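Handout 6: State aid and the decision to keep a plant open

These notes cover the second half of the unit on regional industrial policy. Read them with the Pravthorpe case in the course pack. Figures are those used in class.

## 1. The bargaining problem

A firm announces that it will move production abroad. The government offers a payment if the firm stays. Three quantities matter:

- **C**, the yearly saving the firm expects from moving
- **S**, the yearly value of the aid
- **V**, the yearly value to the public purse of keeping the jobs (tax received plus benefits not paid)

The firm stays if S is at least C. The government gains if S is less than V. A deal is possible only where C is below V. Where C is negative, the firm would have stayed anyway and the whole of S is a transfer to its owners. The government does not observe C and must rely on what the firm reports.

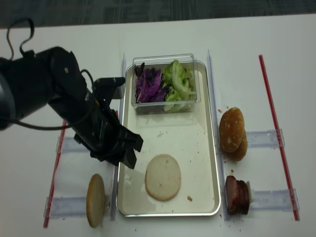
*Fig. 1. Robot arm and gripper above a serving tray.*

## 2. Pravthorpe

Fekete makes catering equipment at Pravthorpe. In July it stated that the line would go to its sister works at Grania. The regional office offered a wage grant for 2 years, with repayment due if employment fell below an agreed floor within 7 years. Fekete accepted and kept 40 posts.

Points to note:

1. The floor was set on headcount. Hours were left out, so full-time posts could be replaced by part-time ones without breach.
2. Repayment fell on the local subsidiary. The parent gave no guarantee.
3. The grant was tied to wages, so it lowered the cost of labour for its term only. After that the firm faced the same C as before.

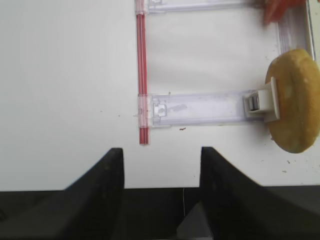

A grant tied to new plant works differently. Once spent, the capital is sunk and raises the cost of leaving. It may also reduce the number of workers needed, and the employment floor should then be drawn up with this in mind.

## 3. Effects on other firms

Flevetetti, a rival in the same region, received nothing. Aid to one firm may shift orders away from another, so that jobs kept at the first are partly lost at the second. V should be entered net of this loss. A public deal also tells other firms that a threat to leave is worth making.

## Reading for the seminar

Course pack, section 7. Work out the range of S for which both sides accept, first with V gross and then with V net. Bring written answers.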